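Unit Prices Should Be Set on the Drained Weight

Shelf labels in most grocery stores give a unit price, and shoppers are told to trust it. For canned and jarred goods the number is close to useless. It is calculated on net weight, and net weight includes brine, syrup or oil that most people pour down the sink.

Take two cans of chickpeas at the same shelf price. Both are marked 400 grams net. One drains to 240 grams and the other to 200. The shelf label rates them equal, while the second costs a fifth more per gram of food. I checked 49 canned items at the Ljungberg store over six visits in February, and the ranking by unit price changed in 40 of them once I used drained weight.

Sigrun Kristiansen, who ran pricing at Grerkik for several years, objects that drained weight varies from can to can. It does. So does net weight, and we handle that with an average and a tolerance. The same method would work here.
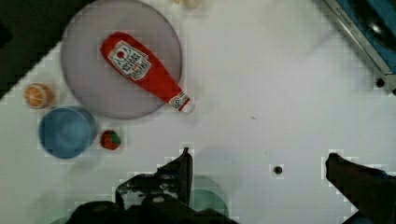
Drained weight is only meaningful where the liquid is a packing medium, and the rule should say so. Soups, sauces and juices would stay on net weight or volume. A condiment is the simplest case of all: with a red plastic ketchup bottle like the one lying across the plate, the contents are the product and there is nothing to drain. The hard cases sit in between, such as tuna in oil or olives in a marinade that some people keep. I would put these on drained weight and print the net figure next to it in smaller type.

Arvid Aasen has argued for leaving the choice to the stores. Stores have had that choice for years, and the labels have not changed.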